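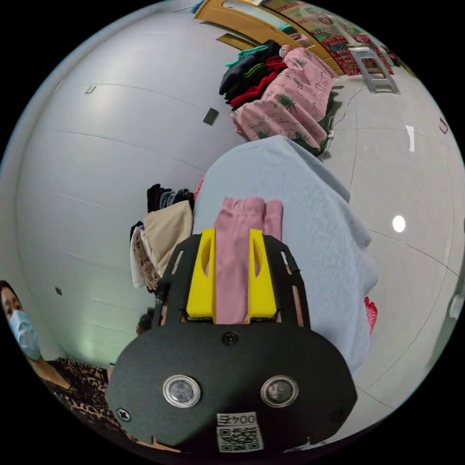

Semcombe wants to sell us a laundry service by subscription, and I think it should be allowed to, but on different terms from the ones now on its website. The offer is called Pärn. You pay a monthly fee, a machine is installed in your home, and it folds your clothes. What the firm shows visitors at present is the stage before that, in which people fold with hand-held grippers so that the machine has something to learn from.

I have no quarrel with the method. A bedroom is a harder place to fold in than a laboratory, and I would trust a machine more if its lessons came from beds with other people's washing piled on them. 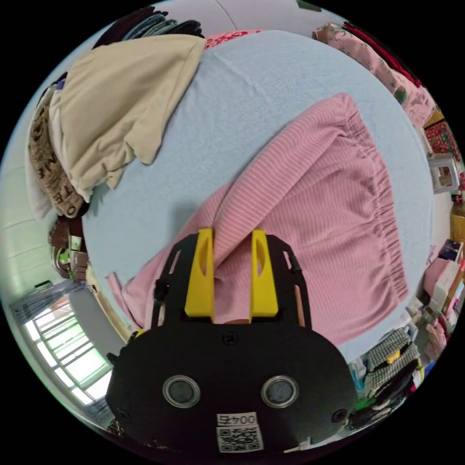

Yellow gripper fingers on a pair of ribbed pink trousers.

My quarrel is with the price list. Lauri Pesonen, who runs sales, told me the starter plan covers 20 garments a week. A family of four gets through that before the weekend. The next plan up costs over 2 times as much, and neither includes putting anything away. Socks are extra.

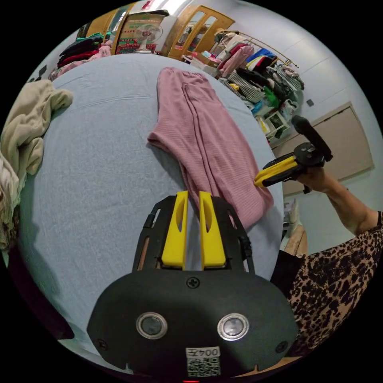
Trousers are a fair test of all this. They have two legs and a waistband that won't lie straight, and most of us fold them badly without caring. A service that charges for the job has to do it better than we do, every time, and at an hour that suits the household. Pärn's terms promise only "a folded result". I asked what happens if the result is poor. Pesonen said the customer may report it in the app.

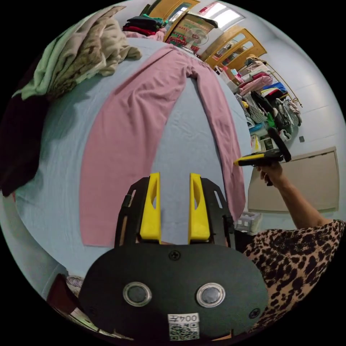 Pink trousers laid flat on the bed, legs apart.

Wesow, the nearest rival, at least gives the month's fee back if you cancel in the first two weeks. Semcombe ties you in for a year from October. Edgars Paju, who rents out washing machines in Bratard and has seen many such contracts, called the tie-in "the part they should be embarrassed about". I agree with him. Drop it, count socks as clothes, and I would sign up for a trial.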